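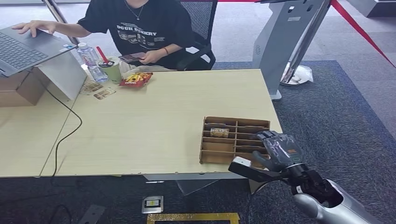 »Nein, Wäsche faltet bei uns noch keiner«, sagt Noemi Montoya und lacht, bevor ich überhaupt fragen kann. Offenbar fragen das alle. Seit Mai leitet sie bei Brurnura in Wodau die Tests mit Roboterhänden, und ich wollte von ihr wissen, wann mir endlich jemand die Spülmaschine ausräumt (ich hasse das, wirklich).

Sie bremst mich gleich. Zurzeit geht es um Pappe. Ein Karton mit schmalen Fächern, dazu kleine Teile, die hineinsollen oder wieder heraus, so wie im Lager oder hinter einer Ladentheke. »Klingt langweilig, oder? Aber Karton gibt nach. Sie drücken dagegen, und die Trennwand steht plötzlich schief. Sie und ich merken das in den Fingerspitzen. Die Hand muss es erst lernen.«

Und wie oft übt man so was? 720 Griffe am Tag, sagt sie, an guten Tagen 900. Von hundert Versuchen gelingen derzeit 76. Ich finde das gar nicht übel! Sie schon. »Würden Sie jemanden einstellen, der jedes vierte Teil fallen lässt?« Hm. Mein Sohn räumt ungefähr so den Tisch ab, aber den habe ich ja auch nicht eingestellt.

Am meisten überrascht mich, wie unspektakulär der Arbeitsplatz ist: ein Tisch, ein Laptop auf einem Pappkarton, Wasserflasche, Milchtee mit rotem Strohhalm, eine Tüte zum Knabbern. Die Fächer fast alle leer. Dazu die Hand mit ihren dunkelgrauen Fingern, und gegenüber sitzt ein Mensch, eine Hand am Laptop, das Handy in der anderen. Ob der irgendwann überflüssig wird? »In einer Fabrik, wo immer alles gleich liegt, vielleicht bald. Bei Ihnen zu Hause liegt nie etwas gleich.« Das hat sie nett gesagt.

Das nächste Projekt heißt Bovine, da sollen 2 Hände zusammenarbeiten, eine hält den Karton, die andere sortiert ein. Und die Spülmaschine? Montoya überlegt ziemlich lange. »Teller würde ich mir zutrauen. Bei den Weingläsern wäre ich lieber nicht dabei.«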